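Mandik extends rail storage line to small rental kitchens

DREDDALE – Mandik, a maker of wall-mounted kitchen storage, will begin sales of its Stirkik rail system in August. The system is intended for kitchens where drawer space is limited and the wall between the counter and the upper cabinets is the main storage surface still available.

Stirkik consists of a round steel rail, two end brackets and a set of sliding hooks. The rail is sold in one length, 900 millimeters, and can be cut down with a hacksaw. Hooks are supplied in packs of 15. Each hook locks with a quarter turn and can be moved along the rail without taking down the items on either side.

The brackets are made for tiled walls. They can be screwed through the tile or along a grout line, and the drilling template included in the box marks both positions. A bracket cover, 17 millimeters deep, hides the screw heads and lifts off for cleaning.

Mandik recommends mounting the rail clear of power outlets, exposed pipes and under-cabinet water heaters. Where a heater occupies part of the wall, the rail should end before the unit so that the hoses and shutoff valves stay within reach. Pans belong at the end closest to a bracket, and blades should hang flat against the wall or against a pan – never edge outward over the work area. Ladles, strainers and skimmers can share the remaining hooks.

The line was developed with Urrego, a kitchen refitting company that works mainly in older apartment buildings. Urrego fitters tested early brackets in occupied kitchens and asked for two changes: a longer screw slot and a hook wide enough for flat handles. Both are part of the version now going on sale.

Stirkik will be available from Mandik dealers and through Urrego as part of a refit. Replacement hooks and bracket covers will be sold separately. Installation instructions and the cutting guide can be requested from the Dreddale office. 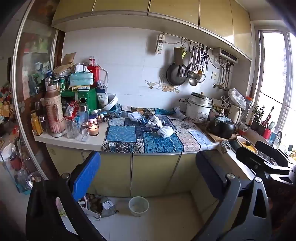 Mandik Kitchen Storage – Product Information Department, Dreddale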